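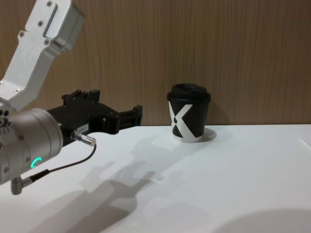
Gripper approaching a lidded paper cup from the side, fingers short of contact.

Bench Handling Rules: Frequently Asked Questions

Applies to all single-arm benches at the Rullilgate site. Maintained by Wim Cuypers. Questions on risk assessment go to Ovidiu Bogdan.

Who has to follow these rules?

Anyone who powers an arm, edits a motion program or places objects within reach of an arm. Visitors may watch from behind the floor line and are not covered by a bench induction.

Do the rules replace the site risk assessment?

No. The risk assessment for each bench is kept in Nornater under the bench number. Where the two disagree, use the stricter requirement and report the conflict to Ovidiu.

What is the force limit for gripping?

140 N is the ceiling on every bench, set in the safety configuration and locked by password. It is a ceiling for the equipment and is far too high for thin-walled objects. Paper cups, blister packs and similar items are run from the light-object profile in Skavlow, starting at the lowest force setting and raised one step at a time.

Can I use a takeaway cup as a test object?

Yes. Cups must be empty, clean and fitted with a lid for all grasp trials. Liquids are allowed only under a separate liquid handling permit. Record the cup size and wall type in the trial log, as results from single-wall and double-wall cups are not comparable. Discard any cup with a crease in the wall or a lid that no longer seats fully.

Which approach direction should I program?

For upright cylindrical objects, use a horizontal approach with the fingers open and level. Stop at the pre-grasp point, confirm alignment, then continue at reduced speed. Vertical approaches onto a lid are not permitted without a written method, because the load passes through the lid joint.

How far from the object is the pre-grasp point?

Far enough that a person can see clear space between the fingertips and the object from the operator's position. The minimum distance in millimetres is given on the bench sheet and varies with finger length. Do not copy it from another bench.

The object is near the back wall. Is that acceptable?

Yes, if the wall is modelled as a collision plane in the program. Check the clearance of the whole gripper body, including anything that projects from its top or sides, and not only the fingertips. Re-check after any change of fingers.

What does a green light on the wrist mean?

Status colours depend on the arm model and its configuration. Read them from the card fixed to the bench. No status light of any colour is permission to reach in. The arm is safe to approach only when the stop has been pressed and the controller shows the stopped state.

How should the gripper cable be routed?

Leave a loop large enough for the wrist to turn through its full programmed range without pulling on either connector. Run the range once at reduced speed and watch the loop throughout. Cable ties on the connector barrel are prohibited. A cable that rubs on the wrist housing is a defect and must be logged before the next run.

How often are fasteners and connectors inspected?

Link and wrist screws are checked for seating every 27 operating days. Connectors are checked by hand at the start of each shift, with the arm stopped. Torque values are in the manufacturer's manual. Do not use threadlocker unless the manual calls for it.

Do shadows on the table matter?

They matter to any program that uses a camera. The arm and gripper will shade a pale work surface, and the shaded area moves with them. Test detection with the arm parked and again at the pre-grasp point. If the two object positions differ by more than 4 mm, adjust the lighting before changing the detection threshold.

May I run a bench alone?

On weekdays, yes, after induction. On Saturday a second inducted person must be in the same room for the full run.

How many cycles can a program run before review?

2,328 cycles, counted by Skavlow from the last sign-off. The program is then held until a reviewer releases it. Restarting the controller does not reset the count.

Do these rules cover the Taipe benches?

Not yet. Those benches have two arms and a shared work area, and a separate set of rules is in draft. Until it is issued, Taipe work requires Ovidiu's approval for each program.

How do I request a change to a rule?

Open a change request in Nornater, quote the question heading, and attach the trial log that supports the change. Requests without a log are returned. The next review of this page is in July.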